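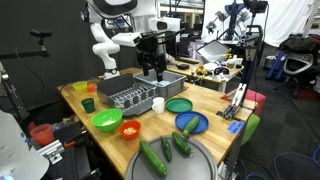

Dish rack on a wood table, do I need something under it?

Rosalinda Rivera
Kitchen & Dining > Small Kitchens
Viewed 1,668 times

Hi all! We have very little counter by the sink (one side is the stove, the other side is a wall), so I've started doing dishes and vegetable prep on a long wooden table instead. It's 52 inches long and I love it. The dish rack lives at the far end, one of those dark gray ones with wire tines and a flat tray that sticks out the front to drain. Then come the mugs and plates, and I do my cucumbers and whatever else at the near end on a big round metal tray.

My trouble is the rack. The drain tray catches most of the water but there's always a little puddle underneath by evening, and on Saturday I lifted the whole thing up and found a grayish ring in the wood. It's pale wood so it really shows. The table came oiled, not varnished, at least that's what the man at Ikberg told me when I bought it.

So, two things. What do you put under a rack on bare wood that doesn't just trap the water and make it worse? And can I get the ring out without sanding the entire top? I'd also take any ideas for where to put the bowls. We have a lot of small colored ones (green, orange, yellow, the kids each have a favorite) and they never fit in the tines, they just flop over onto the plates. Right now I leave them out along the left side of the table and it eats up half my space.

Parveen Patwary
Member, over 1,000 posts

Oh I've had that exact ring! Gray usually means water got into the wood itself, and if it was oak in my case it went almost black, so you've caught yours early. Let it dry out for a few days first with the rack somewhere else. Then rub just the spot with very fine sandpaper, always going along the grain, and keep widening out a bit so you don't end up with a dip. Wipe the dust off and put oil on that patch, let it soak in, wipe off the extra, do it again the next day. It'll look lighter than the rest for a while. Mine took until October to blend in and I started in the summer, so don't panic.

For underneath, please don't use a folded towel. I did that for a year, and it stays damp all day and the wood under it never gets any air. What I have now is a ridged silicone mat from Osico, a bit bigger than the rack on every side, with a lip. The water sits in the grooves and I tip it in the sink after supper. You do have to pick it up and wipe under it, maybe twice a week? I forget and nothing terrible has happened.

Also check that the tray is tilting the right way. I stuck two little rubber feet under the back of my rack and most of the puddle went away.

Yufang Cao

just buy a smaller rack and put it in the sink

Meifang Qian

Parveen covered the ring, so I'll do the bowls, because we have the same pile of little colored ones at our house and I fought with them for ages.

Small bowls do much better upside down and leaning, not standing in the slots like plates. I put mine along one side of the rack, each one resting on the rim of the one before it, and the plates get the other side. If yours are plastic they'll hold water in that foot ring on the bottom, so give them a shake or they'll dribble on everything when you turn them over. The tiny ones and the kids' cups go on the flat tray in front. It drains anyway, so why waste it.

The other thing that helped was washing in two rounds. Bowls and cups first, dry those by hand while the plates soak, put them away, then do plates. It sounds like more work but it's maybe five extra minutes and I get my table back before I start chopping. I keep a shallow Plistik basket on a shelf for the bowls, and the kids can reach it and grab their own color.

One question back at you: do you prep before or after dishes? I used to cut cucumbers right next to the wet rack and kept getting drips on the tray, so now I move everything down a foot first.

Rosalinda Rivera

Thank you both!! I usually prep before, while the breakfast things are still sitting in the rack, so yes, drips. I'm going to try the rubber feet tonight and order the mat. Yufang, I wish, but my sink barely fits a frying pan.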